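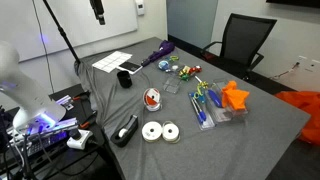
A robot arm beside a table of ribbon, tape and scissors. Table layouts come up a lot in the new guidance.

5 Mar 2018

New tabletop robot guidance lands, and it's shorter than I feared

I've spent a good part of this week with the new Stendon code of practice for small robot arms in shared rooms, and I have to say I quite enjoyed it. It's written in plain English (mostly!) and you can get through it over a pot of tea, and I can't say that about the draft that went round last year, which ran to 259 separate clauses and had a glossary longer than most of the chapters. The final version has 70.

The code is for the sort of place where an arm works at a table and people come and go in the same room – workshops, teaching rooms, small labs. Big fenced-off factory cells aren't covered. If you run one of those, carry on with whatever you're using now.

The part most of you will want is the section on table layout. Stendon asks you to write down what's on the table before a session starts and to mark anything with a blade or a point as a "handled item", so scissors, craft knives and the cutting end of a tape dispenser all go on the list. Nothing on that list should be passed from arm to person directly. It gets put down first, and the person picks it up. We've done it that way at our place for ages, but it's nice to see it in print.

Cloths get a whole page, which made me smile. You can use one, wrinkles and all, but it mustn't hang where it could be drawn into the base of the arm. Cables are stricter. Any lead on the floor within 300 mm of where somebody stands has to be clipped or covered, and I can think of a few rooms I've visited that will need an afternoon with a bag of cable clips.

Then there's the speed bit. Prunda, who make the training packs we sell through this site, wanted one fixed limit for every arm. Kerekes argued for letting each site work out its own and keep a record. Kerekes more or less won, although you now have to redo the sums whenever the gripper is changed. I'm on Prunda's side here, for what it's worth. A small school isn't going to redo its sums every time, is it?

Stendon says it had 1340 comments on the draft, and you can tell they read them, as the old rule about taping a yellow square round every table has gone completely. Hooray.

The code is voluntary for now and takes effect in April. Lornetti is putting on a free morning session to go through the checklist – bring your own table plan if you have one. I'll be near the back with a long list of questions about clamps.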